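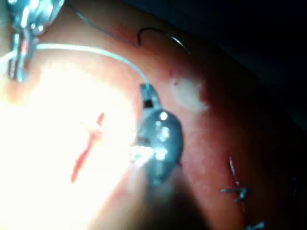 The Mending Pile, and What Became of It

December 22, 2019

I promised last time that I would report back on the mending pile, so let me get the confession over with first. It is still a pile. It's a smaller pile, and it has moved from the bedroom chair to a basket by the sofa, and I have decided that counts as progress!

For those of you who are new (hello, and thanks for signing up), back in April I swore off buying clothes until I had fixed everything I already owned. I thought it would take me a month. I had a tin of thread from my aunt, a packet of needles and a very high opinion of myself. Then I sat down with the first pair of pants and sewed the pocket shut.

So I went looking for help, and found the Sunday mending table at the Marchetti building in Bernley, which a lot of you wrote to me about. Rhonda Gauthier runs it and she is wonderful and a bit terrifying. She looked at my pocket and handed me a seam ripper without a word. We've been friends ever since.

The biggest thing I've learned is that most of my mends were failing at the ends. The stitches in the middle were ugly but they held. The problem was always the knot. I'd been doing that thing where you roll the thread off your finger and hope, and on a heavy fabric that's fine, but on a soft old T-shirt the knot pops right through the weave and the whole seam starts to creep open again. Rhonda has me start with two tiny stitches in the same spot now, no knot at all, and finish by going through the loop of the last stitch twice and pulling it down slowly. Slowly is the part I have trouble with.

If you want to try it, use a shorter thread than you think you need. Elbow to fingertips is plenty. I used to cut a huge length so I wouldn't have to thread the needle again, and then I'd spend the evening picking out tangles and saying words I can't put in a newsletter. And run the thread over a bit of beeswax before you start. I resisted this for months because it seemed fussy, and I was wrong, it's lovely, please go get some beeswax.

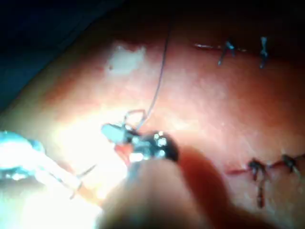

Knots took over my brain for most of the fall, to be fair, and my poor family has heard all of it. I tied them on the bus. I tied them in the drawstring of my hood during a parent-teacher meeting. And it's not only us with our socks who fuss over them, because stitching up a wound comes down to the same little bit of business: a thin grey thread, a needle holder with the silver tip catching the light, and just above the jaws a small open loop, very like the one I keep failing to pull down neatly on a shirt cuff. I find that weirdly comforting. I also find it a good reason to be glad that all I work on is cuffs.

Nazma Paul wrote in to ask what to do about sweaters, which I've been putting off answering as I had only ever made sweaters worse. Then Humaira Farooqui at the mending table showed me how to darn an elbow over an orange (an actual orange, out of her lunch). You put it inside the sleeve so the hole sits stretched over the curve, run your yarn across in rows, then weave back through the other way. Start well outside the hole, where the knitting is still strong. My first one came out as a hard little lump that I could feel every time I leaned on a desk, so don't pull tight. The second was better. I used mustard yarn on a navy sweater and I have had 3 compliments, one of them from my son, who does not give them out.

A few people asked about the iron-on patches from Jondlow that I mentioned before. I've washed mine plenty since then and the corners have started to lift, so I went around the edge with a plain running stitch and they've behaved. If you're going to sew them anyway you may as well use a scrap of old denim, which is what I'll do from now on.

Now, the pile. Still in the basket as of this morning: the gray wool coat with the torn lining, which scares me. A pillowcase. Daniyal's hiking pants, which he has stopped asking about and just looks at as he walks by. One child's glove, and I'd like to know where the other one is before I put any work in. The coat is my January job and I'm saying so in print so that you can all nag me.

The mending table takes a break over the holidays and starts again in the new year, on Sundays from 2 to 4, same room, use the side door. Bring your own scissors if you have a pair you like. Rhonda says she has plenty of buttons and would be happy if somebody took some of them away.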